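4.3 Übungsaufgabe »Einkauf auspacken«

Dieser Abschnitt gilt für den zweiarmigen Aufbau der Robotik-AG Palby. Wer vom alten Handbuch kommt: Die Behauptung, die Aufgabe sei »in einer Sitzung zu schaffen«, wurde gestrichen. Die Gruppe von Amr Ouali hat 129 Durchläufe gebraucht, bis sie überhaupt einen davon zeigen wollte.

1. Arbeitsmatte mittig auflegen. Beide Arme in Ruhestellung fahren.
2. Greifer öffnen und schließen, je Seite dreimal. Ein grünes Häkchen in der Software Zusa ersetzt das Hinsehen nicht.
3. Papiertüte aufrecht in Reichweite eines Arms stellen, Öffnung frei.
4. Geschwindigkeit auf Stufe 1 begrenzen. Die Stufen darüber sehen im Video besser aus, mehr spricht nicht für sie.
5. Programm starten, eine Hand am Not-Halt.
6. Ergebnis ins Protokoll eintragen, auch Fehlgriffe.
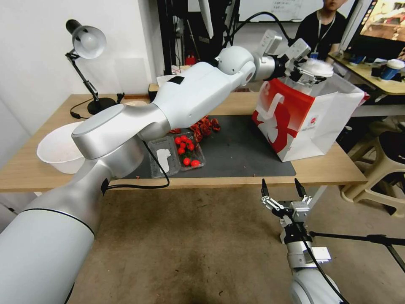

Abb. 7: Linker Greifer in der Tütenöffnung, rechter Greifer geöffnet vor dem Tisch. Auf der Matte die Schale mit Kirschtomaten.

VORSICHT: Kabel dürfen nicht in den Schwenkbereich der Gelenke geraten. Vor jedem Start prüfen, auch wenn seit dem letzten Lauf niemand etwas angefasst haben will.

Hinweis: Druckempfindliches Obst und Gemüse erst verwenden, wenn die Greifkraft mit Papierknäueln eingestellt ist. Der Vorgabewert 417 stammt aus einem anderen Kurs und wurde hier nie begründet.

Hinweis: Eine Erfolgsquote ohne Anzahl der Versuche nimmt Marwa El-Sayed für den Wettbewerb nicht an. Von Hand korrigierte Läufe zählen als Fehlversuch.

Stand: 15. Dez. 2024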